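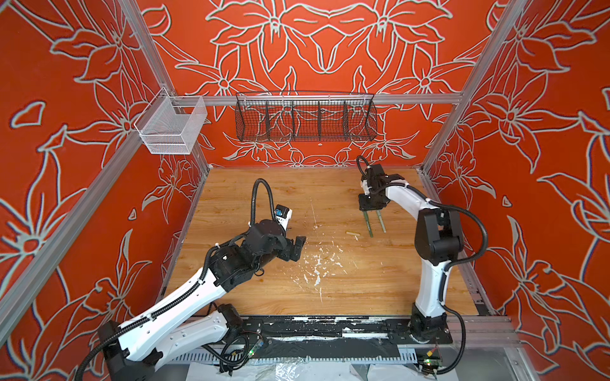 Fig. 4. Lily panels in orange-red

Setting up your first novel in Derneo

I'm Liliana Amato, I write long, slow novels, and I keep this part of the Derneo guide up to date because I use the program every morning (and some nights too!). You should already have it installed. If you see the blank shelf when you open it, you're ready.

1. Click New Book and type a working title. Don't agonize over it. Mine was called Stekby for two years, after the town in it, and you can rename the book from the shelf whenever you like.

2. Pick Scenes or Chapters. I always go with Scenes — I never know where a chapter ends until the second draft, and scenes can be dragged into chapters later.

3. Set your narrator. First person, close third and so on are all in the same drop-down. This only affects the Point of View checker, so if your book switches halfway through, choose Mixed and the checker will ask you scene by scene.

4. Open People and add your main character. A name is enough to begin with. I put in Sperling with no first name at all and got 12 scenes done before I filled in the rest.

Note: Names in People are case sensitive. "Aunt" and "aunt" will show up as two different women, and you'll wonder who the second one is.
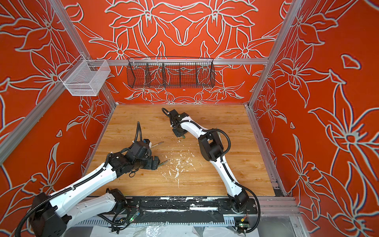

Drafting and saving

5. Press F4 for the plain page. The side panels slide away and you get your sentences and a word count, nothing else. Press it again to bring everything back.

6. Turn on Snapshots under Book Settings. Derneo keeps the last 10 versions of each scene. After that the oldest one drops off, so lock any version you love by clicking the little padlock next to it.

Caution: Deleting a scene deletes its snapshots too. I lost a whole funeral this way in May and I'm still a bit sore about it! Drag the scene to Leftovers instead and it keeps its history.

7. Export a copy when you stop for the day. Choose File, then Export, then Manuscript.
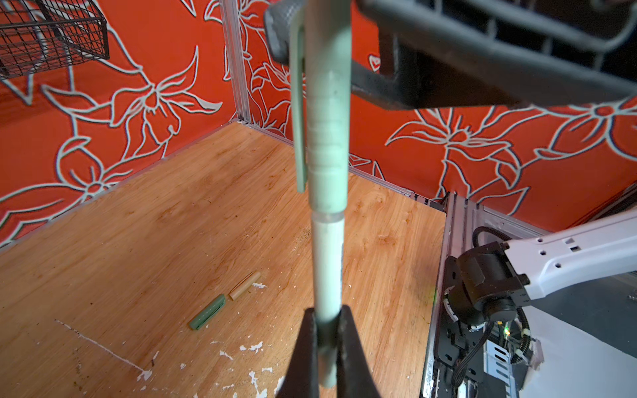
Reading time for this section: 4 minutes

8. Check the export before you send it to anyone. Italics come through fine, but letters and diary entries set in the Inset style sometimes lose their left margin. Select them, click Inset twice, and export again.

Note: If you're moving a book over from Dulatgate, the older drafting program, bring in one chapter at a time. I tried all 58 at once and the scene breaks vanished. Imported chapters land at the bottom of the shelf, under Unsorted.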